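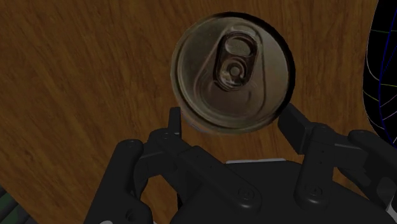

# florken-grip-trials

Simulated grasping trials for comparing grippers, wrist cameras and controllers on one tabletop. Everything in this repo is rendered. If you have ever wanted to swap a hand on an arm and rerun the exact same afternoon of grasps, this is for you, and we're really happy to finally have it in one place!

Last data refresh: Mar 23, 2022

## What we're comparing

Two grippers, each run with both controllers and both camera mounts.

| Name in configs | What it is |
|---|---|
| `ridorine` | multi-fingered linkage hand, dark grey |
| `rocha` | parallel jaw, flat pads |
| `ctl_pos` | plain position control, fixed closing speed |
| `ctl_soft` | force-limited closing, backs off on contact |
| `cam_wrist` | looks down past the fingers |
| `cam_side` | fixed to the table edge |

The Ridorine hand is the one we keep coming back to. It has a lot of joints and it took ages to get the linkage stable in the solver, but watching it come in open, with the inner fingers on either side of a can rim, is a joy. The Rocha jaw is simpler and quicker to simulate, so start there if you only want to check your install.

## Objects and scene

The table is bare wood. We tried a flat grey surface first and went back to the grain, which gives the camera-based controllers something to lock onto between steps.

The beverage can is our main target. From straight above it's a round metal lid with a pull tab, and the lid is close enough to the table in tone that a lazy segmentation threshold will lose part of the rim. Great test object! Other things can share the table with it, and they may be only partly in view of the wrist camera. We left those views in. Please don't filter them before you train, or your numbers won't line up with ours.

Lighting is dim by default. Set `light: bright` if you want an easier time, and say so when you report results.

## Getting started

```
git clone florken-grip-trials
cd florken-grip-trials
pip install -e .
python run.py --gripper rocha --ctl ctl_pos --cam cam_wrist --n 5
```

Five trials is plenty for a smoke test. A full run is 100 trials per combination:

```
python run.py --all --n 100 --seed 2
```

Keep the seed at 2 to match the Vurkstead reference set. Other seeds work fine, they just start the can in different spots.

## What's in a trial

Each trial folder has:

- `rgb/` rendered color images, 30 per second
- `joints.csv` commanded and measured joint positions
- `contact.csv` fingertip contact forces, one column per finger
- `config.yaml` the exact settings used
- `outcome.txt` one word: `held`, `slipped`, `missed` or `timeout`

`held` means the object stayed up for 5 seconds after the lift. We went back and forth on that number, and shorter holds let too many slow slips through.

## Early impressions

Full tables are in `results/`, but a few things stood out while we were running these.

The soft controller makes a bigger difference on the Ridorine hand than on the Rocha jaw. With position control, one inner finger tends to arrive early and nudge the can away from the other. With `ctl_soft` the first finger waits, and the grasp settles nicely.

The wrist camera is wonderful on approach and much less useful at the end, when the dark palm and fingers fill the lower part of the view and the contact points get hard to read. Dark hand, dim light, shadows on the fingertips: we spent a whole week on exposure settings and the defaults are still a bit gloomy. If you find better ones, send a pull request!

The side camera is dull to look at and very steady. For judging lift height we'd pick it every time.

## Known problems

- Fingertips can sink slightly into the can wall under high closing force. Lower `solver_step` if you see it.
- Shadows flicker at the rim on some graphics drivers.
- December runs used an older Ridorine mesh. They live in `archive/` and shouldn't be mixed with the current set.
- `cam_side` timestamps lag `cam_wrist` by 2 images. `tools/align.py` fixes this.

## Adding your own gripper

Copy `grippers/rocha/`, swap in your mesh and joint limits, and register the name in `grippers/index.yaml`. The contact sensor needs one named link per fingertip. Run `python check.py --gripper yourname` before opening a pull request, and include the trial folders from one 5-trial run so we can look at how it closes.

Suction cups aren't supported yet. There's a branch called `suction-wip` with a half-working seal model in it, and help there would be very welcome.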